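## 6. Checking the reported grasp score before you trust it

Vernorix prints a single number at the end of every training run. The release notes for Retar call this number "grasp success." Treat it as a claim that still has to be tested. In our hands it has come out higher than what the arm could do on the bench every time we bothered to compare the two.

This section covers the comparison. It assumes you have finished section 5 and have a trained Retar policy built from hand-held gripper recordings.

### 6.1 What the score measures

The score is the share of held-out recordings in which the policy's predicted finger closing falls within 500 milliseconds of the moment the person closed the gripper. It says nothing about whether the object was between the fingers. A policy that has learned to close on a timer will do well on it, and we have seen one do that.

The Prudier set ships with 1,558 recordings. Many come from the same tables, with the same few objects, recorded back to back. If you split them at random, near-copies of a training recording end up in the held-out group and the score goes up for free.

> **Caution:** Do not compare a score from a random split with a score from a split by session. They are different measurements that happen to share a name in the log file.

### 6.2 Re-splitting by session

1. Open the Purves panel and load the recording index.
2. Under **Split**, change **Random** to **By session**. The default goes back to **Random** after every update, so check it each time.
3. Set the number of held-out sessions to 14.
4. Click **Rebuild index**. The old index is overwritten without a warning. Copy it somewhere first if you want it.
5. Retrain from the start. Do not resume from a checkpoint made with the old split — that policy has already seen the recordings you are now holding out.
6. Write down the new score next to the old one.

Expect a drop. If there isn't one, look at the session labels before you celebrate. Recordings imported in bulk are sometimes given one label for the whole batch, and then the split does nothing useful.

### 6.3 The timer test

1. In Vernorix, select **Evaluate > Mask input**.
2. Choose **Replace with gray**. Leave **Keep finger state** off.
3. Run the evaluation on the held-out sessions.
4. Repeat with 3 different seeds.

With nothing but gray to look at, the policy should do badly. If the masked score stays close to the normal one, the policy isn't using the camera view in any way that matters, and the rest of this section is a waste of your afternoon. Go back to section 4 and vary the length of the approach when you record.

**Note:** The panel marks this test green if it completes. Green means it ran. It does not mean your policy passed.

### 6.4 Checking views by eye

Averages hide a lot, so go through single views from the held-out sessions as well. Pick the ones with open fingers and more than one thing within reach. They are the hard cases, and the published results lump them in with views of one object on a bare table.

1. Open **Purves > Browse > Open fingers**.
2. Before you turn on the overlay, decide which object you think the next move is for. Write it down.
3. Turn on **Show predicted target**.
4. Mark the view **Agree**, **Disagree** or **Can't tell**.
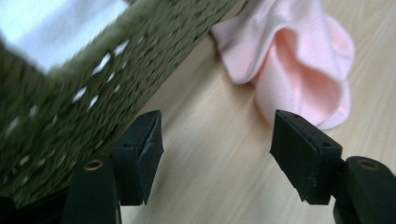
*Fig. 6-2. Open fingers, with a green woven basket at left and a pink sock at right. Overlay off.*

Use **Can't tell** freely. In a view like Fig. 6-2 the sock is the easy guess, but one still view can't settle whether the next move is toward the sock or the basket rim. A reviewer who never picks **Can't tell** is guessing, and those guesses get counted as evidence in the summary.

> **Caution:** Blur lowers the confidence value on the overlay, but not by any steady amount we could find. Don't use a confidence cutoff to throw out blurred views. You will mostly throw out the ones where the gripper was moving, and those are the ones you need.

### 6.5 What to report

Report all of these together:

- the score from the random split and the score from the session split
- the masked score for each seed
- the number of views marked **Can't tell**
- bench trials on the real arm, with failures listed by object

If you have no bench trials, say so on the first line of the report. The Retar template puts that field on the last page and lets you leave it blank. Move it up.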